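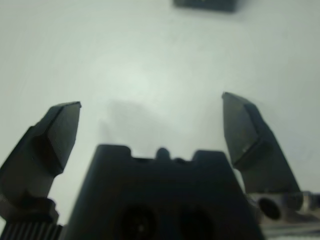 Why does my spreadsheet import stop partway through, with no error message?

The importer has most likely hit a line break hiding inside one of your cells, and it reads everything after that break as a new, broken record.

Ticket 378
Product: Zunix Catalog, desktop version
Opened by: Barry Bickerstaff, Stollmont Seed Library
Status: Solved

Original report

Hi all! First off, I love this program and have been telling everyone in the seed swap crowd to try it. We're moving our whole collection over from an old spreadsheet, around 2,000 varieties, and the import gets to the squashes and quits. The progress bar goes green, it says "Import finished," and then I look and everything after Troreritz Gold is missing. Same spot every time. I've restarted, reinstalled, and saved the file again under a shorter name. Any ideas?

Reply from support, 9:40 a.m.

Hi Barry, what a great collection to be bringing in! The same spot every time is a useful clue, and it points at the file more than the program. Could you try the following?

Open the spreadsheet and find the row for Troreritz Gold.
Click into the Notes cell and make the row taller.
Look for text sitting on more than one line.

Please also tell us which format you exported to. The menu offers both comma and tab, and they behave differently.

Reply from Barry, 10:15 a.m.

Tab. And wow, yes, the Notes cell has a whole growing diary in it. One of our members typed in six seasons of remarks with a return after each one. Sowing dates, a long complaint about squash bugs, a soup recipe. I took the returns out of that one cell and ran it again, and it sailed right past the squashes! Then it stopped at a tomato called Wu Early Red. So we're getting somewhere.

Reply from support, 10:50 a.m.

That's progress! There will be more cells like those two, so let's catch them all at once. Make a copy of the file first. Then:

Select the Notes column.
Open Find and Replace.
In the Find box, press Ctrl+J. The box will still look blank, but the line break is in there.
In the Replace box, type a semicolon and a space.
Choose Replace All.

Export again as tab. Before the full import, go to Settings, Import, and set the batch size to 50. With smaller batches the log names the last good row in each one, and you can jump straight to any trouble.

Reply from Barry, 1:05 p.m.

It worked!! Every bean, every squash, every last lettuce. The Ctrl+J trick is fantastic, I had no idea you could search for a return. I ran it on our mailing list too while I was at it.

One small leftover: the accented letters in some French melon names came in as odd symbols. Is that related?

Reply from support, 1:30 p.m.

Separate thing, and a quick one. On the export screen, change Encoding from "System default" to "UTF-8." Delete the melon records in Zunix, then import only those rows. Your other records will stay as they are.

Reply from Barry, 2:10 p.m.

Melons are perfect, accents and all. The soup recipe made it in as well, with semicolons. Thank you so much, please close this one out!

Internal note

Import should warn when a row has fewer columns than the header, and the "Import finished" message needs a count of skipped rows. Both added to the list for the September update. Ctrl+J steps copied to the help page on tab files. Still need the Mac version of those steps.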